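Recipe Testers Wanted: The Randcombe Produce Newsletter

Posted 2022-04-08

We are looking for 28 home cooks to test recipes for our spring and summer issues. The newsletter goes out to 3,000 households, and in February a fair number of them wrote in regarding the leek tart. We have read every letter. We would like to get fewer.

Testers cook 2 recipes a month and fill out a one-page form on each. We want to know how long it took, what you swapped, and whether anyone at the table asked for more or just got quiet. "Yummy" is a kind word but we can't do much with it.

You don't need training. You do need an oven that works, a set of measuring cups, and the ability to follow a recipe as written at least once before improving it. If you have never in your life left the garlic alone, the Nakton supper club may suit you better.

Pay is $32 a month plus groceries. We know what that comes to per hour, so please don't work it out for us.

We are short on people who cook for one, people with small children, and people who dislike zucchini. July is coming and we need a dissenting view.

To apply, send a paragraph on the last thing you cooked that went wrong to Asif Magsi, Recipe Desk, Randcombe Produce Newsletter, Fondari Building. Leave out the resume.
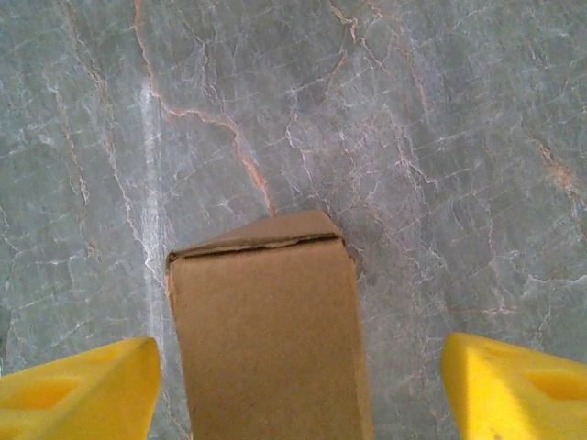
Groceries are handed out at the Pellegrini Street market on the first morning of each month, and you carry them home yourself. Bring something sturdy. A plain brown cardboard box like this one will do fine, and so will a tote bag. A gray marble counter with white veins is lovely to set it down on, but most of our testers have Formica and their pie crusts come out the same.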